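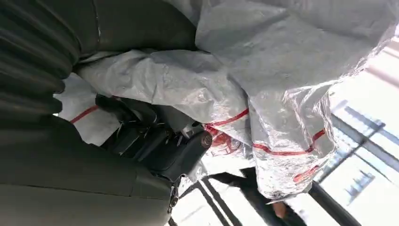 ## Patching a small tear in a tarp

Tape works on any woven plastic tarp as long as the surface is clean. Set aside 19 minutes, plus drying time.

1. Wash the area with dish soap and warm water. Rinse, then let it dry fully on both sides.
2. Trim loose threads around the tear. Don't pull them.
3. Lay the tarp on a board and push the edges of the tear together.
4. Cut 2 pieces of repair tape, each 3 inches longer than the tear. Round the corners with scissors.
5. Press one piece down from the middle outward. Flip the tarp and do the other side.
6. Rub hard with the back of a spoon.

I use Pesonen tape. Lachlan Cosgrove prefers Koria, and his patches hold fine too.

Leave it flat overnight before folding. Tears longer than 17 inches need to be sewn first.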